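Computer and Electronics Drop-Off: Frequently Asked Questions

Where do I bring my items?
The Wisier Recycling Center, 305 Letach Road. Use the second gate, past the truck scale. The Mathias Street site takes yard waste and cardboard only.

When can I drop off?
Wednesday, 8 a.m. to 2 p.m. We are closed to the public in January.

Do I need to live in Wisier?
Wisier and Liler residents drop off free. Bring a utility bill or driver's license. Businesses need an account and should call extension 139.

What do you accept?
Desktop and laptop computers, monitors, printers, keyboards, cables, phones and game consoles. Working or broken, it makes no difference.

Can I bring a computer that has been opened or is missing parts?
Yes. Put any loose screws or cards in a bag and tape it shut.
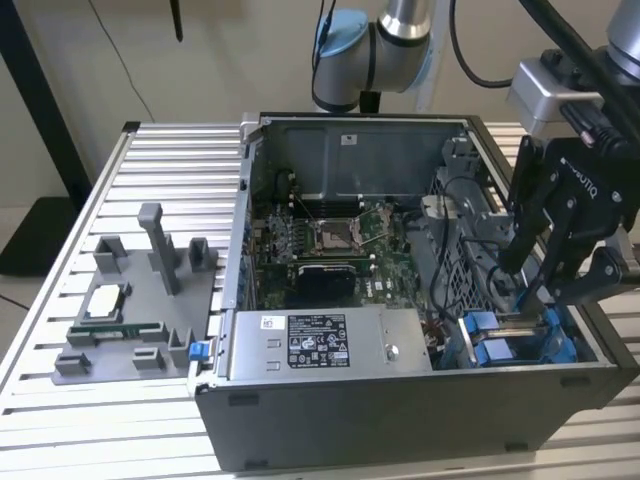 Desktop tower with the side panel removed.

Will you erase my files?
No. Back up what you want to keep and erase the drive before you come, or take it out and keep it. We can't return a drive once the computer has been checked in.

What about batteries?
Leave laptop batteries in place if they are in good shape. Swollen or leaking batteries go to the hazardous waste counter. Don't put them in a box with other items.

Is there a limit?
Two carloads per household per month.

Do you take TVs?
Flat screens, yes. Tube sets have a fee, payable by card at the gate.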